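Bench Technician, Desktop Refurbishment (part time)
Tendico, Vundusgate workshop

Tendico takes in used office desktops, strips and checks them, and sells them on to schools and small businesses. We need one more person at the bench, starting in October.

The hours are 8:30 a.m. to 1:00 p.m., four days a week. Thursday is the day off for this post. Applicants who can only do afternoons should say so, as a second post may open later.

What the work involves

Most of the stock is full-size towers from office clear-outs. You will open the case, take out the drives and record their serial numbers, clean the board and the power supply, replace thermal paste, refit the cooler, and run the memory and disk tests. Every machine gets a job sheet, and the sheet stays with the machine until it is boxed. We have some 400 towers waiting in the store now, and the current order from Gerus is for 179 of them.

Work is done with the tower on its side on a slatted metal table.

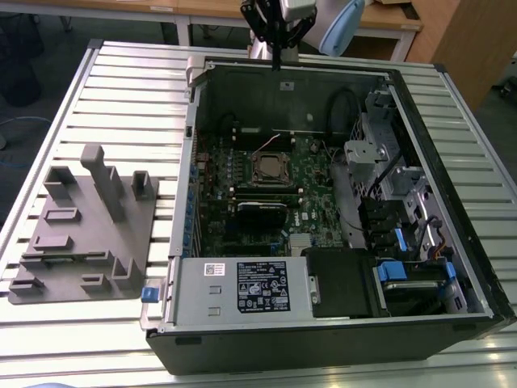
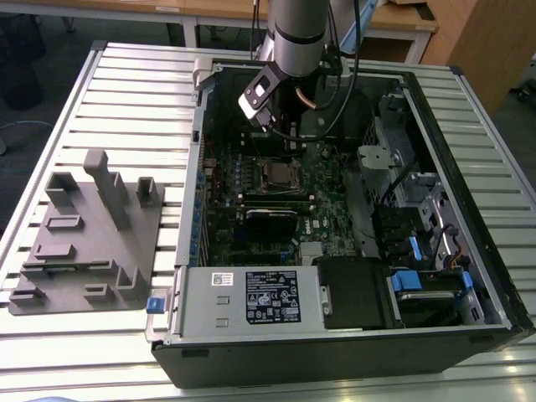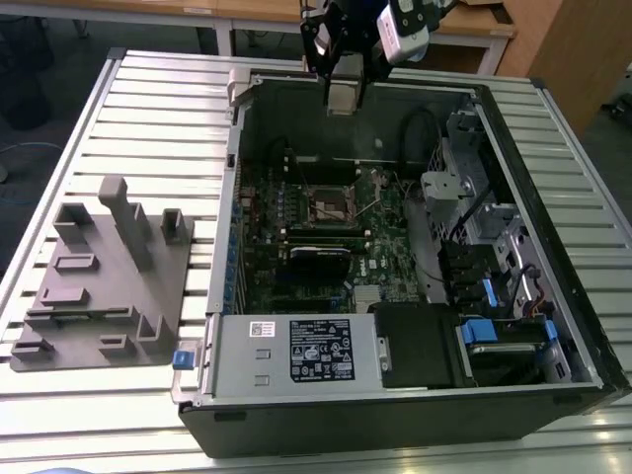
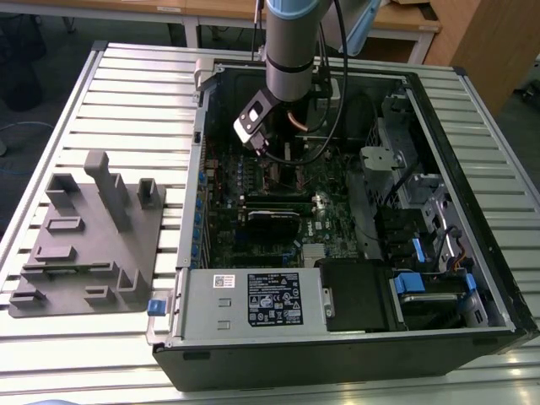 Towers with the side panel off, power supply along the bottom of the case.

Do I need a certificate to apply?
A certificate is not required. We ask for hands-on experience with desktop hardware, paid or unpaid, and applicants who come in for a trial morning will be asked to take a tower apart and put it back together.

What we are looking for

You should be able to remove and seat a processor without bending pins, tell a failed memory module from a dirty slot, and follow a written procedure in order. Neat handwriting helps — the job sheets are still on paper. You will be on your feet for much of the shift and will need to lift a full tower from a cart to the table. Experience with laptops is useful but there is little laptop work in this post.

Anti-static wrist straps, gloves and hand tools are provided. Please do not bring your own power drivers.

Training and trial period

The first 10 shifts are paid training alongside a senior technician. After that you will have your own bench and your own cart. Parking is free behind the Nic Giolla building, and the 89 bus stops across the road.

How to apply

Send a resume and a short note on the last computer you repaired, including what was wrong with it, to Finbarr Daly, Workshop Manager. Paper applications can be left at the front desk before 4:00 p.m. Trial mornings will be arranged by phone, so include a number where we can reach you.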